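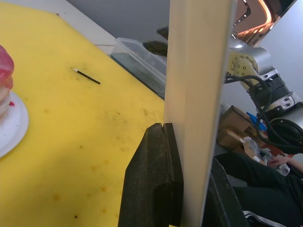
*A light wooden plank in the grip of one arm, with a second arm standing behind it and a yellow cutting board to the left.*

## Fledumex opens its two-arm rental kit to small shops in Cinstead

If you run a small workshop or a kitchen in Cinstead and have ever wondered what a pair of robot arms might do for you, but didn't care to buy a pair to find out, Fledumex would like to hear from you. The company began taking names in September for the Zondosau, a two-arm bench kit that it delivers, sets up and takes away again at the end of a 30-day rental, and the waiting list is already longer than the number of kits it has to send out.

We have been following the Zondosau since spring, when it was still a bundle of parts and a very optimistic flyer, so it's a real pleasure to see it go out the door. The kit comes with two arms, grippers for both, a small camera that mounts near the gripper, a control box, and a binder of printed instructions that runs to 200 pages. (Yes, printed! Norbert Major, who heads the rental side, told us customers kept asking for something they could get sticky fingers on, and he got tired of printing it out for them one chapter at a time.)

What you don't get is a machine that walks in and knows your job. The Zondosau has to be shown. Someone moves the arms through a task by hand, again and again, and the kit builds up its own version from those runs. Fledumex suggests 30 good runs for a simple task such as picking up a container and putting it down somewhere else, and more for anything that involves long or awkward pieces. Planks, trays, boards and the like are harder than they look, Major said, and he spends a good part of every first visit persuading people to begin with something short.

"Everybody wants to start with the hardest thing in the building," he said. "I understand it, that's the thing they're sick of doing. But pick up a marker first. Pick up the marker until you're bored, and then we'll talk about lumber."

### How it went at Szilágyi

The first outside customer was Szilágyi, the family firm on the canal side that makes wooden serving boards and display stands and, because the family could never settle on one business, also sells cakes from the front counter. Viktória Kiss manages the place and agreed to take an early kit in exchange for a reduced rate and a promise that she could say whatever she liked about it afterward. She took full advantage of the second part when we called.

The good news, in her telling, is that setup went quickly. The kit arrived in the morning and an arm was moving before lunch. The grippers turned out to be gentler than she expected, and her staff got the hang of guiding them within the first afternoon, including one baker who had announced beforehand that he wanted nothing to do with it and then wouldn't give up his turn.

The less good news is the cables. Kiss has a lot to say about the cables. They are thick, they are heavy, and on her kit they were long enough to get in the way and still too short to route along the wall where she wanted them. She ended up shifting a shelf. She also found that the arms want more elbow room than the floor plan in the binder shows, and she would tell anyone with a narrow shop to get a tape measure out before signing anything.

As for the work itself, she put the kit on three jobs over the rental. Moving lidded containers from one end of a counter to the other went well from the first week. Holding a length of wood steady so that a person could mark it went well too, after some fussing with where the fingers should take hold, and that was the job her staff missed most when the kit went back. Putting finished boards into a rack never quite worked. The arm would get the board nearly home and then catch the edge of the slot, and somebody would have to reach in and help it along, which rather defeats the purpose.

"I would rent it again for the holding," Kiss said. "For the rack I would rent my nephew."

### What has changed since

Szabolcs Szalai, the engineer who looks after the kits once they are out with customers, was cheerful about all of this when we passed it along, and he had heard most of it already, some of it by phone and at length. The kits going out now ship with a longer cable set and a handful of hooks for tying the slack up off the floor. The floor plan in the binder has been redrawn with the arms shown at full reach. The rack problem he is less ready to call solved. He has a new finger pad on test with a bit more give in it, and he thinks it helps, but he'd like to see it in someone else's shop before he puts it in the box.

He was also keen to pass on a few things that he finds himself repeating on every visit, and we are happy to print them for anyone on the list:

- Teach the task in the light you'll be working in. If the blinds will be down in the afternoon, put them down while you teach.
- Let more than one person do the guiding, so the kit doesn't pick up a single person's habits.
- Don't tidy the bench specially. A counter that looks the way your counter usually looks will give you better results later on.
- Keep people out of the arms' reach while they run by themselves, and leave the stop button where you can hit it without looking.

The third one surprises people most, he said. Customers clear everything away for the first day, teach the kit on a spotless surface, and then wonder why it gets confused once the cutting boards and containers come back out.

### Who it suits, and who it doesn't

We asked Enikő Fülöp, who teaches evening woodworking in Cinstead and borrowed a kit for part of the summer term, whether she would send her students toward it. She was fond of it, and said her classes were too, but she was frank that for a one-person shop it takes more patience than most people have at the end of a working day. Teaching a task properly used up an entire evening session, and a fair amount of that was talking. For a shop with four or five people who can share the guiding, she thought it made a lot more sense, and she particularly liked it for anyone whose hands or shoulders are no longer up to holding stock still for long stretches.

She would also like to see a weekend rate. Major told us he has no plans for one at present, as delivery and setup eat up too much of the time, though he did write it down while we were talking.

The rental price covers delivery, a first-day visit and one return visit, and you can swap the return visit for phone help if you'd prefer. Extra gripper fingers are sold separately. Damage to the fingers from ordinary use is covered, and Ultan Phelan in the Fledumex front office says that includes dropping things on them. Customers can extend once if no one is waiting for the kit, although with the list as it stands he wouldn't count on it this fall.

Phelan is taking names by phone and at the counter in the Cinstead office, where a kit is set up for visitors in the afternoons. You are welcome to bring along something from your own shop and try it in the gripper. Please call ahead if it's longer than the doorway.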